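Blocking a wool cardigan before or after seaming??

pilltonknits
Okay, all five pieces of my Havis cardigan are done and I'm stuck on the finishing.

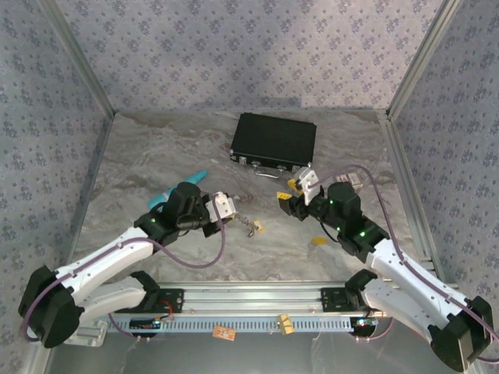 black case with the silver latches

I used 1,312 yards of the Grudemska worsted in the oatmeal, so I really don't want to mess this up! The pattern says "block to measurements" and then goes straight to the button band. Do I block the pieces flat first or seam it all and block the whole sweater? My sleeves are curling like crazy.

dzifa_sowah
Pieces first, always. Soak, squeeze in a towel, pin to the schematic. Seaming a curled edge is miserable and mattress stitch goes so much faster when it lies flat.

Yarnbarn9
I'm going to disagree – I haven't blocked a piece separately in years. I seam, then wash the whole thing and pat it into shape. The seams settle in with everything else.

dzifa_sowah
And your sleeve caps fit? Mine never do if I skip it.

Yarnbarn9
They fit fine lol. I ease them in with clips.

Shayne Pryor
Did you swatch and wash the swatch? The Grudemska grew on me, a good 2 inches in the body. I made the bigger Havis in August (1,985 yards, my hands hurt) and had to rip back the ribbing. If yours grows too you want to know before the button band goes on.

pilltonknits
Um. I swatched. I did not wash the swatch.

Shayne Pryor
Wash it tonight!! Then measure once it's dry.

mo_in_the_attic
Steam works too if you're nervous about soaking. Hover the iron, don't press. I did my Yurchenko shawl that way and it was fine, though that was lace so maybe not the same

dzifa_sowah
Steam won't show you if it's going to grow in the wash though.

pilltonknits
Swatch is in the sink. Is cold water okay or does it need to be lukewarm?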